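Chapter 9
Soil and Water

In this chapter
How water enters the ground
Why some soils drain and others do not
Measuring infiltration in the field
Key terms: porosity, infiltration, field capacity, runoff, hardpan

After a heavy July storm, two fields on the same road can look very different. One has puddles that last until the next afternoon. The other is firm enough to walk on within hours. The rain was the same for both. The difference lies in the soil, in the size of its particles and in the spaces between them.

Those spaces are called pores. Sand has large pores, and water moves through them quickly. Clay has very small pores, which hold a great deal of water but let it pass slowly. Most farm soils are a mixture of sand, silt and clay, and they behave somewhere between the two. 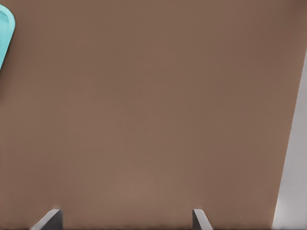 Growers in the Wivden valley would put it differently. To them the soil type matters less than what has been driven over it, and a good loam packed down by heavy equipment will shed rain like a parking lot.

Both views are correct. Texture sets the limits, and compaction decides how close a field comes to them. At the Trumier test plots, rain was measured over one growing season. The plots received 454 millimeters, and on the compacted strips much of it ran off the surface and was lost to the crop. Eight weeks after the strips were loosened and planted with rye, water was again reaching the lower roots.

When all the pores are full, the soil is saturated. Gravity then pulls water out of the largest pores, usually over a day or two. The water that stays behind is held at field capacity. Plants draw on this supply between rains.

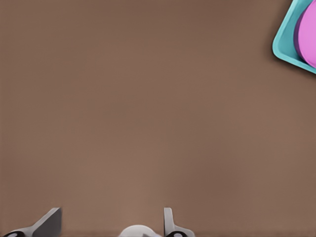

Why does a clay soil at field capacity still leave some plants short of water? Its smallest pores hold water so tightly that roots cannot pull it free.

Section 9.1 begins with the particles themselves and explains how to estimate texture by hand. You will need a cupful of soil from a garden or field, a jar with a lid, and a ruler.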